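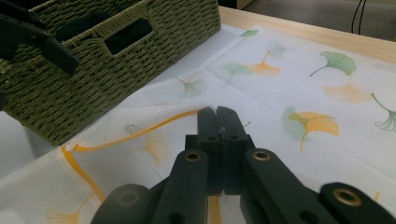 PLARKELL, 13th December – Vestitz, the clothing repair and resale company, will open its second store on Mahmoud Street in June, the company said today. The store will take over a former shoe shop that has been closed for three years and will employ 12 people, most of them in the repair room.

Vestitz buys used everyday clothing by the pound, washes and mends it, and sells it at fixed prices. Its first store handled 3828 garments in its last full month of trading. Sweatshirts, sweatpants and children's cotton tops made up the largest share of sales. Coats sold well in the fall but take up a lot of rack space, and the new store will carry fewer of them.

"People bring us the clothes they wear all week," said Ezekiel Montoya, founder of Vestitz. "The cuffs go first, then the knees, then the zipper. Most of that can be fixed in under an hour if you have the right thread and someone who has done it before."

The Mahmoud Street store will have a walk-in repair counter, open six days a week. Customers can leave items at the counter and collect them within four working days. Hems, buttons and small seams will be charged at a flat rate. Zippers and ribbed cuffs will be priced by the piece, and the price will be agreed before any work begins. Leather, wool suits and wedding clothes will not be accepted. 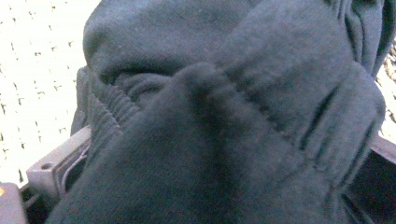

The company is also changing how it pays for the clothing it takes in. At present sellers receive store credit only. From the opening date they will be able to choose cash at a lower rate, paid on the spot for bags weighing up to 40 pounds. Larger lots will need an appointment. Items must be washed before they are brought in, and anything with mold or heavy staining will be returned to the seller.

Clothing that cannot be sold or mended will go to Juvuvent, a textile recycler that shreds cotton and fleece for use as padding. Juvuvent has collected from the first Vestitz store since it opened and will add Mahmoud Street to the same weekly route.

Dolores Oyelaran has been named manager of the new store. She joined Vestitz as a sorter and has run the repair room for the past two years.

"We turned away a lot of repairs last winter for lack of table space," Oyelaran said. "The new room has five sewing stations and a proper pressing area. I want to get the wait down."

Hiring for the repair room will begin in the spring. Applicants should be able to use an overlock machine and will be asked to complete a short paid trial. Counter staff do not need sewing experience.

The store will be at 171 Mahmoud Street, Plarkell. Parking is at the rear, with the entrance on the side street. Opening hours will be posted on the door and on the Vestitz website closer to the date. Press inquiries should be sent to the Vestitz office, marked for the attention of Ezekiel Montoya.

We use cookies to remember your settings and measure visits to this site. Accept all | Manage preferences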